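Right, a few people asked how the bike went, so I'm going to do it as a thread, because every time I try to write it up properly I get bored at the sandpaper bit.

The bike is a Zaser, the touring one with the long back end and the funny little pegs for a pump. It came out of a shed on Skastgate, where it had been standing behind a water butt since before I moved to the area. I paid for it with two trays of tomato plants. I still think I got the better deal, but the tomatoes did do very well.

What it looked like when I got it home: brown. It was meant to be red. There was a bit of red left under the bottle cage and I scraped at it with my thumbnail for ages, like an archaeologist.

I spent most of January just taking it apart. The kitchen was the only warm room so that's where it happened, and if you came round for tea you had tea next to a bottom bracket.

The bottom bracket! I want to talk about it for a second. I sprayed it with penetrating oil every night for a week and it did nothing, then I put the spanner in the vice and turned the whole frame round it like a ship's wheel and it came out as if it had never been stuck.

If you've got a vice, try that first. If you haven't, find somebody who has and bring cake.

Seatpost was worse. Alloy post in a steel frame, left for years, and the two metals more or less grow into each other. I tried twisting it with an old saddle on. The saddle twisted. The post stayed exactly where it was.

In the end I took it to the workshop at Aguiar, the bike place by the canal with the blue shutters. They had it out while I was looking at the gloves. Would not tell me how. Charged me almost nothing and I bought the gloves out of guilt.

OK, stripping. I know some of you swear by chemical stripper and I did buy a tin, and then I read the back of the tin and put it on a high shelf. So it was sandpaper.

You don't need to go to bare metal everywhere, by the way. I thought you did and wasted a whole evening on one fork leg. If the old paint is sound and stuck down hard, you just need to take the shine off and feather the edges where it's chipped, so you can't feel a step when you run a finger over it.

Coarse paper for the rust, medium for everything, then 400 wet before the primer and again very gently between coats. I went through a lot of it. Keep a bowl of water with a drop of washing-up liquid in and change the water before it turns to soup.

The bits I'd skip if I could do it again: the insides of the dropouts, which I polished like spoons and which are now completely hidden by the wheel nuts. Lovely work though. Shame you'll never see it.

Masking. Do the threads. All of them. The bottle cage bosses, the mudguard eyes, the head tube top and bottom, the lot. I rolled up little bits of tape and screwed them into the holes, and I missed one, and I'll come back to that.

Things I tried for hanging the frame up: a coat hanger (bent), a broom across two chairs (rolled), garden wire from the washing line post (spun round slowly in the breeze all afternoon, which looked beautiful and was no use to me at all).

What worked was a length of old dowel through the head tube, resting on the backs of two chairs with a clamp on one end. You can turn it as you go and you never touch the wet bit.

Weather. I waited and waited. You want it dry and mild with no wind, and where I live that's a thing that happens on a morning when you've promised to be somewhere else.

I did a test piece on an old mudguard first, and I'm so glad I did, because I went far too close and it ran straight down like gravy. Back off, keep your arm moving, start the spray before you reach the metal and stop it after you've gone past. It feels wasteful. It isn't.

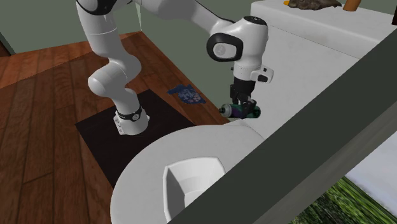
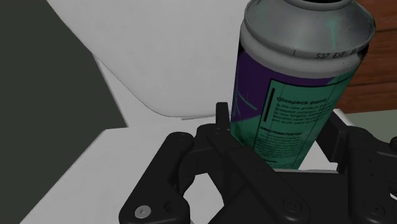
Spray can, first from further back and then close up.

Shake it longer than you think. The tin says a couple of minutes and I used to give it ten seconds and a hopeful look. I put a song on now and shake until it's finished. My arm hates me but I don't get the watery first squirt any more.

Several thin coats! I know everyone says it. I'd read it everywhere and nodded along, and then on the day I still wanted to see proper colour after the first go and had to walk down to the end of the garden to stop myself.

The first coat should look rubbish. Patchy, dusty, primer grinning through it everywhere. Leave it. Go and have a biscuit. The second one looks a bit better, and then somewhere after that it suddenly looks like a bike.

Colour, because you all want to know: a dark green, a bit like old railway benches. I had a cream one picked out as well for a panel on the seat tube and chickened out. Might still do it. The tape lines scare me.

Oh, and a fly landed in the top tube. Of course it did. I left it till the paint was properly hard and then rubbed it out with a scrap of the fine paper, and there's still a tiny mark if you know where to look. I look at it every time I get on.

Now the hole I missed. It was a mudguard eye on the back left. Paint in the threads, bolt went in halfway and jammed, and I gave it one more turn because I am who I am. The bolt snapped.

So that mudguard is now held on with a zip tie. It's a very neat zip tie. I've trimmed the tail and everything.

Waiting for it to harden is the part I was worst at. It feels dry in no time and you think well, that's that, and then you put a clamp on and it leaves a dent like a thumb in butter. I gave it a fortnight in the spare room with the window open a crack and the door shut, and moved it once, for visitors, with oven gloves.

Wheels. It's got 700s now. It came with the old bigger size, and one rim was so far gone you could push a pen through it. The swap meant new brakes too, because the old ones couldn't reach, and this is how a bike you paid for in tomatoes starts to cost money.

Adding it up, and I did it in pencil so I could rub it out: £210 all in, with the wheels and brakes being nearly all of that. The paint was the cheap bit! The paint and the sandpaper together were less than the tyres.

Saddle is a Narkix one off the second-hand table at the spring jumble. Brown, a bit cracked on the nose, fits me like it was waiting for me. I rubbed some leather cream into it and then sat on it too soon and had a shiny bum all the way to the shops.

I didn't change the bell. It's the one thing that's exactly as it came out of the shed, apart from a drop of oil. Goes "drrk" where other bells go "ding". Dogs like it. Pedestrians look up at the trees.

First proper ride was this morning, 26 May 2025, out along the canal to the lock and back by the top road. Nothing fell off. The gears jumped a bit on the hill, so the cable wants a tweak, and the left pedal has a click I'm choosing not to hear.

It's so much heavier than my other bike and I don't mind in the slightest. It just rolls. You sit there like you're in an armchair and the hedges go past.

A man outside the bakery told me he had the very same one as a lad, then looked at the badge and said no, his was a different one, but also green. We talked for ages anyway and I forgot to buy the bread.

A few answers to things that have come up in the replies already. Yes, I'm going to lacquer it, I just wanted one ride first. No, I haven't kept the old wheels, the scrap man had them. Yes, you can paint over decals but you'll see the edges, so sand them off or soak them off with warm water and patience.

And for whoever asked about doing a kid's bike: go for it, it's half the frame and they're thrilled with anything shiny. Let them pick the colour. Don't argue if it's orange.

Next on the list is the gear cable and then the cream panel, if I can find my nerve and the good tape. I think the tape's in the shed, under the chemical stripper I'm never going to open – if anyone near Skastgate wants it, it's yours.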